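5.2 End-effector comparison in the cabinet placement task

The second set of experiments holds the arm, the controller and the object set fixed and varies the end effector. Both hands are mounted on the same simulated arm through the same wrist flange, and both receive Cartesian wrist targets from the Etusance controller at the same rate. The first hand, Hadon, closes with a single scalar command. The second, Grillisine, has independently driven digits, which we reduce to a low-dimensional synergy so that the action spaces remain comparable. Hand pose is initialized from the same distribution in both conditions, and contact parameters were not retuned between them.

The task is to take a bottle and place it in the open compartment of a floor cabinet. The compartment opening sits close to the marble floor, which limits the approach angles available to the wrist and makes the final orientation of the bottle matter more than it does on an open table. Figure 2 gives two views from the evaluation environment.

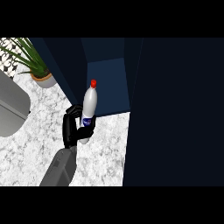
Saron Tekleab, reading an earlier draft, objected that a comparison on a rigid bottle of this shape favors any hand with a long contact patch, and that the tapered shoulder should be treated as a separate grasp region. In her view, pooling shoulder grasps with body grasps hides the failure mode that matters most for placement, namely slow rotation about the contact axis while the wrist is moving.

We adopted this suggestion. Grasps are now labeled by the location of the contact centroid along the long axis of the bottle, with the boundary set where the body begins to narrow. The label is computed once, at the end of the closing phase, and isn't updated if the object slides. Slip is measured separately as the change in relative pose between palm and bottle from the end of closing to the first contact with the cabinet.

The evaluation comprises 1237 episodes after filtering. Episodes were removed when the physics solver reported interpenetration above threshold at reset, or when the sampled start pose put the wrist outside the joint limits. No episode was removed on the basis of its outcome. The remaining set is split between the hands by paired seeds, with unpaired seeds retained in the pooled statistics and dropped from the paired test.

Body grasps behave similarly for both hands. The closing motion tends to bring the bottle toward the palm, and once it is seated there the residual rotation is small compared with the clearance of the compartment. Shoulder grasps separate them. With Hadon, the normal forces on the tapered section have a component along the long axis, and the bottle tends to creep base first out of the hand under acceleration. Grillisine can oppose this with the thumb, but only if the thumb closes late. When it closes early it pushes the bottle off axis before the other digits have made contact, and the grasp settles in a tilted configuration that the placement policy has to correct.

Tilt by itself is not counted as an error. A placement succeeds if the bottle comes to rest inside the compartment, in any orientation, and remains there for the settling period.
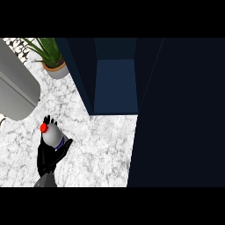

Figure 2. Views from the cabinet placement environment, with the bottle held above the marble.

Does the choice of hand change the ranking of the controllers? Within the conditions tested here it doesn't. Etusance ranks ahead of the Zacharias baseline with either hand, and the interaction term in the paired analysis is not significant. The gap is narrower for body grasps, where Zacharias loses mostly on completion time.

We note two limitations. Friction is modeled as isotropic and identical for every part of the bottle, including the label and the cap, so the slip values should be read as relative measures between hands. The wrist is also stiffer in simulation than on the physical arm, and oscillation at the end of fast transfers is therefore underrepresented. Section 5.3 repeats the shoulder grasp condition with reduced wrist stiffness.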